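Urnis 折りたたみ式の衣類収納ボックス、2か月使った感想

急いで書くので読みにくかったらすみません。先に結論だけ。Tシャツ入れとしては買ってよかった。冬物には向かない。以上。

時間のある人は続きをどうぞ。

買ったのは11月。近所の雑貨店Aidooで、棚の一番下に積んであったやつ。サイズは大中小とあって、うちは中を2つ。色はグレー。ベージュもあったけど汚れが目立ちそうでやめた。同じ棚にOmtonの似た箱もあって、そっちはフタつき。値段の差は300円。フタはいらないのでUrnisにした。

組み立ては簡単。底板を広げて押し込むだけ。ただし底板の向きがある。説明書には書いてない。マジックテープのついてる面が下。最初逆に入れて、なんか浮くなあと思ってた。

うちの洗濯物は黒いTシャツだらけ。夫のKojoがスポーツブランドのやつばかり着るので、たたむとどれがどれだか本当にわからない。前はクローゼットの引き出しに平積みで、下のほうは季節がかわるまで出てこなかった。それを立てて入れるようにしたくて買ったのがこの箱。 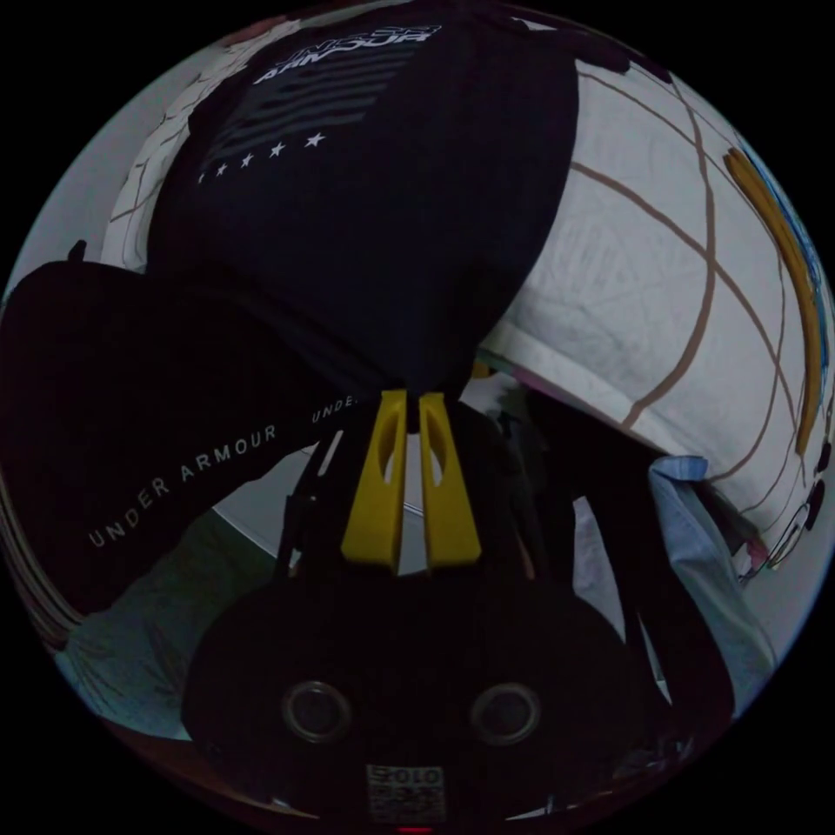

横浜、2018年1月18日

使い始めて2か月ちょっと。今日は洗濯物をたたみながらこれを書いてます。UNDER ARMOURの黒が2枚、ロゴは片方が横縞と星つきで、もう片方は文字だけ。こういうプリントのあるTシャツは、ロゴが上の辺にくるようにたたむと箱に立てたとき見分けがつく。背中側が無地だと裏返しにたたんだ瞬間に終わり。

たたみ方。身ごろを三つ折り、袖は内側、最後に半分にしてもう半分。箱の深さにちょうど合う。大きいサイズのシャツだと少しはみ出すけど、引き出しじゃないので別に困らない。

よかったところ

・仕切りが動かせる。これが一番。Tシャツが減る日(洗濯前)は仕切りを詰めておくと倒れない。
・持ち手が両側にある。箱ごとベッドまで持っていって、たたんで、そのまま戻せる。
・軽い。高い棚にのせても怖くない。
・使わないときはぺたんこになる。1つ余らせた時期があったけど、本棚の横に差しこんでおけた。

気になるところ

・中身が少ないと側面がへたる。ぎゅうぎゅうに入れてる間はきれいな四角。半分になると内側にたおれてくる。
・ほこりがつく。黒いTシャツの上にグレーの繊維がつくのが地味にいや。最初の1週間だけだったので、使う前に一度はたいたほうがいいと思う。
・においが少しある。窓のそばに一晩おいたらきにならなくなった。
・名札を入れるポケットが小さすぎる。紙を切って入れたけどすぐ抜ける。結局マスキングテープ。

冬物について。セーターは厚いのを5枚入れたらもう満員で、立てて入れる意味がなくなった。パーカーもフードがじゃま。冬物は引き出しに戻して、箱のほうはTシャツと部屋着だけに。これで落ちついた。

妹のMansaはOmtonのフタつきを使っていて、この前みせてもらった。側面はあっちのほうがしっかりしてる。フタの開け閉めがめんどくさいそうで、今は外してベッドの下に入れっぱなしとのこと。じゃあうちのでいいじゃん、となった。ただ子どもが上に物をのせる家ならOmtonのほうがいいかも。フタが平らなので。

耐久性はまだなんとも。持ち手の縫い目は今のところ無事。底板の角がひとつ少しめくれてきたので、布テープで止めた。毎日引っぱり出す人は早めに補強しておくといいでです。

洗えるかどうか。表示は手洗い不可、ふくだけ。コーヒーをこぼしたときは固くしぼったタオルでたたいて、うっすら跡がのこった。奥に向けて置いてるので見えません。

クローゼットの奥行きは要確認。中サイズは2つ並べると思ったより幅をとる。うちは片側の扉が閉まらなくなりかけて、ハンガーの服を少し寄せた。お店にたたんだ状態でしか置いてないので、大きさの見当がつけにくい。帰る前に箱の裏の寸法を写真にとっておくと楽。

星は4つ。側面のへたりでマイナス1。小サイズは靴下用に追加で買うつもり。売り切れてなければ今週末。

追記:コメントで聞かれた件、仕切りだけの別売りはAidooでは見かけませんでした。レジで聞いたら取り寄せもできないとのこと。うちは牛乳パックを切ったのを1枚足してます。見た目はあれだけど倒れません。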